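Chores, Unfinished: Can a Machine Do the Housework Yet?

My mother-in-law, Mechthild Gasser, has been promised a robot maid since roughly the first moon landing. She is still waiting, and in the meantime she irons. Every October she asks me how it's coming along, and every October I tell her it's coming along.

So I've started a gallery of chores and the machines meant to take them over. I'm grading on a household curve. A thing that folds one towel beautifully while I fold the other 289 gets partial credit.

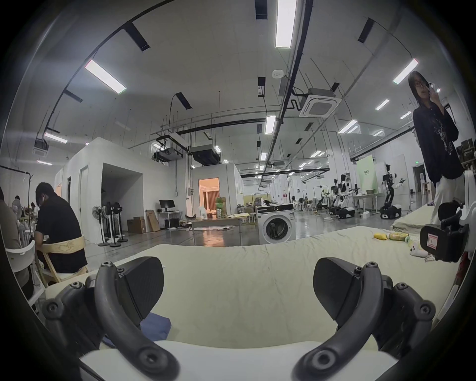

Page last changed: Wednesday, January 31, 2018

Bed, with gripper. The sheet has wrinkles and there's a crumpled blue cloth on it, so the job is a familiar one. Two curved fingers with flat black pads against all that soft fabric — my money is still on the fabric.

Note the washing machine behind the bed. It's the one robot in this field that ever moved in with us, and it still won't load itself. The white humanoids lined up farther back will have to settle that with it.

My own standard is modest. Pick up the cloth, find the corners of the sheet, pull. Mechthild does it in 2 minutes and complains the entire time, and I'd accept a machine that skipped the complaining.

COMMENTS (3)

Ilse Petersen
Wake me when one can do a fitted sheet. I can't either, but I'm not asking for investors.

Brigitta Haslinger
We got a robot vacuum last year. I now tidy the floor before it cleans the floor. Does that count as automation?

Edeltraud Prantl
@Brigitta It counts as exercise.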